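April, evening

Spent the day on the stage record for the Zirkska gauge. The station has a usable daily series from the pressure sensor and a parallel set of staff readings taken at 7 a.m. by the observer. The two agree within a couple of centimeters through the dry season and then separate during the rise. The sensor reads high. The offset appears at the first large event and stays until the site visit, which looks like a shift in the mounting and not a slow drift.

I applied a stepped correction from the event onward and recomputed discharge with the existing rating. The peak drops from an unlikely value to 217 cubic meters per second. That sits better against the Wumine gauge upstream, allowing for the lateral inflow between them. I am still not happy with the upper end of the rating. The highest current meter measurement was taken well below bankfull, and everything above it is extension.

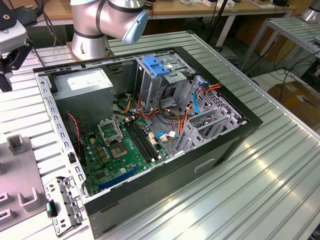

The flow duration curve for Zirkska was rebuilt after lunch from the corrected daily means. The low end barely moved, as expected. Q95 is unchanged to the second decimal and Q5 fell by a visible amount. I also ran the curve with the suspect months left out, and the middle section hardly responds. A desktop tower open on its side, with the CPU socket empty and its bracket flipped up, is about how the old logging database feels to me at present – the structure is all there and the part that does the work is missing. The station table, the datum table and the visit table survive. The link between visit number and datum change does not, so each change has to be matched by hand from the field sheets.

Luuk Van Hecke sent his notes on the Prins weir. He thinks the crest is partly drowned at high tailwater and wants a submergence factor applied above a fixed stage. I agree in principle. The downstream staff was read on only 14 days in the whole flood season, so the factor would rest on very little. I replied that we should flag the affected days and leave the values alone until there is a second sensor below the weir.
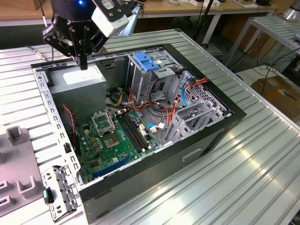
The gap filling at Zatomton is the other open item. Regression on Wumine works for the recession but smears the peaks. A lag of one day improves it, a lag of two makes it worse. I may fill only the recession periods and leave the peaks blank.

Tomorrow: datum changes from 2000 onward, then the box plots again with corrected months. Check whether the whiskers were drawn to the extremes or to a percentile. The old plots do not say.

Comments

rivergauge_mk: Did you check the sensor offset against water temperature? We had a similar step that came from a vent tube blockage.

Tess: Flagging the Prins days seems right to me. Please keep the raw stage in the file as well.

hydro_dan: Which form did you use for the rating extension? Ours went badly wrong once the flow left the banks.

Filed under: Field & Office Diary, Streamflow

Contact | Copyright, all rights reserved | Back to top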